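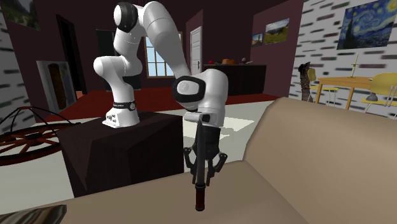
Istden cell, pre-run safety checklist, with my comments

I went through this one with a cup of tea going cold beside me, so forgive the rambling bits. It follows the Wirnwood house rules for arms working in home-style rooms, and we hold the simulated runs to the same rules as the real ones.

1. Base fixed to its stand, no play in the mounting. PASS. Nothing to add.

2. Speed limit loaded before the first move. PASS, but it was still on the old profile when I opened the file! Please save the new one as the default.

3. Seating and soft furniture marked as a person zone. FAIL. The sofa is down as plain furniture. People sit on sofas, so anything reaching over the seat should drop to the slow setting. 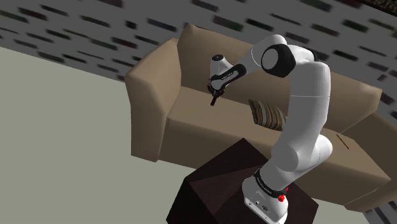

4. Stop reachable from both sides of the room. PASS on the plan. I'd like to see it walked through at Rutherford as well before September.

5. Sharp items on the tool list. PARTLY. The knife is listed (item 36) but has no grip note, and the rule asks for one – which end is held, which way the blade points, and where it gets put down.

6. No carrying a blade point-up across a person zone. FAIL until 3 and 5 are sorted. I know it's only a simulation, but bad habits copy across ever so easily.

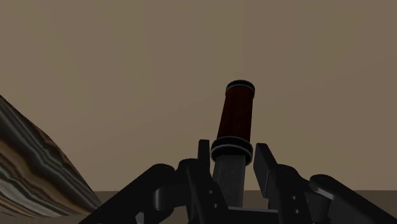

Item 5: knife-like object between the gripper fingers, handle uppermost.

7. Grip check before lifting. NOT DONE. I ran out of time, sorry – it's first on my list for the next visit.

8. Log kept for every run. PASS. All 18 there, and tidier than the Drudatgate lot.

Recheck 3, 5, 6 and 7 together please, not one at a time.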